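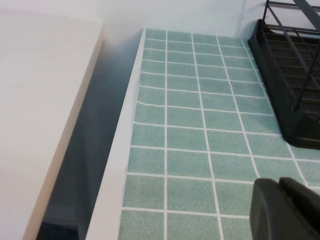

Our project at Kultport asks how a small kitchen corner can dry dishes in less space. We compared two racks, Plarnwood and Lamrani, on a counter with a mint-green tile pattern next to a white wall. Each trial was 30 minutes long, and we made 11 trials for each rack.

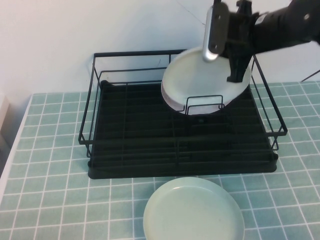

The position of the plate matters more than we expected. A plate that leans too much touches its neighbor, and water stays between them - so we left one slot free. We also emptied the tray after every trial.

Last updated: December
Contact: Kultport student projects | Back to top

Related reports
Shelf heights in shared kitchens
Prokgate: sorting cutlery by size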